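Sorting Mixed Cable Parts with Two Arms: Project Report
Group 4, Applied Automation II
Authors: Nazma Weerasinghe, Lakmal Uddin, Szymon Sikora
Supervisor: Ruba Khoury
Submitted 7th July

1. Task

The assignment was to build and test a cell that sorts small electrical parts from one central tray into four outer trays by type. The part classes are motors, circuit boards, twisted wire bundles and wire harnesses with connectors. The parts came from the scrap bins of the electronics lab and were not cleaned up or straightened before use. Sorting is carried out by two arms working from opposite sides of the table. Control software is the Casora package used in the September course, with our own grasp planner added on top.

The rigid parts were dealt with in the first half of the semester. Boards and motors have a stable outline, and the planner from the previous group (Mollah, 2nd year) could be used with small changes to the approach height. The wire parts took up most of the remaining time and are the main subject of this report.

2. Grasping twisted wire

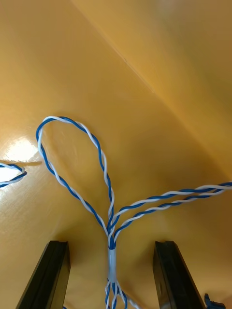 Twisted pairs do not hold a fixed shape, so a grasp point computed from the outline of the whole part is of little use. The first planner took the center of the bounding box. On a bundle with a long loop, the center of the box often falls in open space, and the fingers close on nothing. We therefore changed the target to the point where the strands converge. On the blue and white bundle this is the short translucent sleeve, which holds the pairs together and lies between the two open fingers, while the loop and the side branches spread out well away from it. The sleeve is narrow and changes shape very little between placements, so one finger opening could be used for all bundles of this type.

Detection of the sleeve was less simple. The varnished surface used for the bench tests gives strong glare under side light, and a pale part close to a glare spot was frequently missed. Lowering the exposure helped but made the dark connectors harder to find. The final setting is a compromise and was chosen by hand.

Training data for the detector consisted of 1618 labeled wrist camera images. Of these, 336 were held back for validation. Labeling was split between Uddin and Sikora, and disagreements on the grasp point were settled by taking the midpoint.

3. Cell layout

The source tray is steel and sits in the middle of the table, lined with white paper to suppress reflections. Yellow plastic trays stand on both sides of it, two per side. Tray positions are stored as fixed offsets from the table corner and are checked by hand at the start of each session – an error of a few millimeters is acceptable at the drop point but not at the pick point.

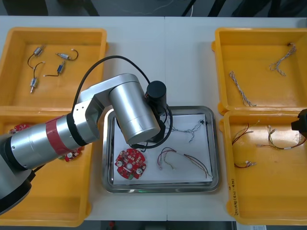

Figure 2. Cell with steel source tray in the center and yellow sorting trays on both sides.

Each arm serves the trays on its own side. A shared zone over the source tray is locked by whichever arm enters first, and the other arm waits outside until the lock is released. This is slow but removes the need for collision planning between the arms.

4. Results

We logged 545 pick attempts on wire parts with the final planner, of which 79 failed. Most failures were on harnesses with several connectors, where a second part was lifted along with the first. The Fukberg separation move (a short shake above the tray) was tried and freed some of the tangled parts, but it also threw small connectors against the tray wall and was switched off.

Failures on the twisted bundles were mainly missed detections. Once the sleeve was found, the grasp was usually good.

5. Open points

The lock on the shared zone should be replaced by a time-based schedule. Weerasinghe has a draft of this, not yet tested on the arms. The finger pads also wear at the tip and need a harder material. The wire detector should be retrained with images taken over white paper, as the present set contains too many from the varnished surface.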